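Ticket 1893
Property: Mirnel guest house, upstairs front bedroom
Category: Linen / laundry
Raised by: housekeeping
Assigned to: Selvanayagam Linen Care
Status: Open, awaiting second wash result
Priority: Low

Reported problem

Red plaid bedspread comes back from the wash with pink bleeding into the white squares. Also pulls short on one side after drying and will not lie straight on the mattress. Bedspread was bought in July and has been through the wash four times. The first two washes gave no trouble.

Item details

Supplier: Hivier
Type: woven bedspread, double, single layer, no lining
Color: red, pink and white check
Weight dry: 2000 g on the kitchen scale
Care label: present, print worn

Log

Entry 1
Asked housekeeping for the wash settings. Reply: mixed colors, warm, full spin, Lutix liquid, one cap. The bedspread went in with two bath towels and a set of pillowcases. Pillowcases came out with a slight pink cast, towels did not show it.

Entry 2
Rub test with a damp white cotton cloth on a red block near the foot end, ten strokes. Light pink transfer. Same test on a white square, no transfer. Loose dye in the red yarn is the likely source. Test repeated on the underside with the same result.

Entry 3
Advised cold wash, bedspread alone, half the Lutix dose, extra rinse. Housekeeping ran this the same afternoon. Rinse water was pink on the first rinse and close to clear on the second. White squares no worse than before. No improvement either.

Entry 4
Checked the short side. Bedspread laid flat on the floor and measured at three points across the width. Foot end and middle agree. The head end is 8 cm narrower. Shrinkage from heat would normally show over the full width, so this looks more like the cloth being pulled out of square while damp. Housekeeping confirmed it had been hung over the stair rail from one end.

Entry 5
Damped the head end with a spray bottle, pulled it square by hand and left it flat overnight. Recovered 5 cm. Remaining difference is small enough to be hidden at the pillow end.

Entry 6
Tumble drying tried once, low heat, 40 minutes. The bedspread rolled itself into a ball with the center still damp. Not recommended. If the dryer has to be used, stop it twice and shake the cloth out.

Entry 7
Housekeeping asked whether dark items can go in the same load to save a cycle. Not until the rub test is clean. Dark cloth will hide any dye it picks up, but it can also shed onto the white squares and then we cannot tell which item caused the mark. Sort before carrying anything down and check the bundle again at the machine.

Entry 8
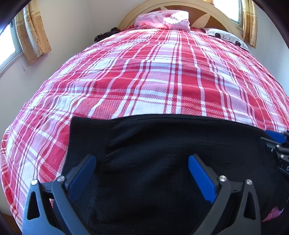
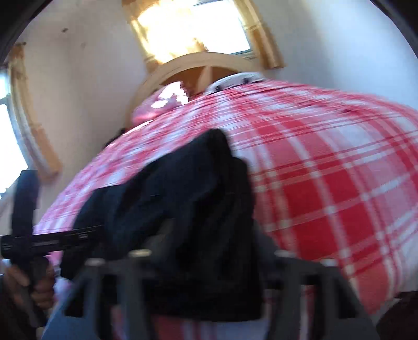 Entry 9
Cost check. Replacement from Hivier is quoted at 593 including delivery, same pattern, no guarantee of the same dye lot. Owner prefers to keep the present one if the bleeding stops.

Entry 10
Current instructions for housekeeping:
Wash alone, cold, short cycle, low spin.
Half cap of Lutix. No softener, no bleach, no oxygen powder.
Take out as soon as the cycle ends. Do not leave it sitting in the drum.
Dry flat or over two parallel lines, out of direct sun.
Repeat the damp cloth test once dry and write the result here.

Entry 11
Color catcher sheets requested by housekeeping. Fine to use, one sheet per load. Keep the used sheet and put it in the envelope with the ticket number on it so the sheets can be compared between washes. They do not replace washing the bedspread alone.

Open points
Result of the second cold wash.
Pillowcases with pink cast: rewash separately before they are dried again.
Care label: ask Hivier for a readable copy of the wash symbols.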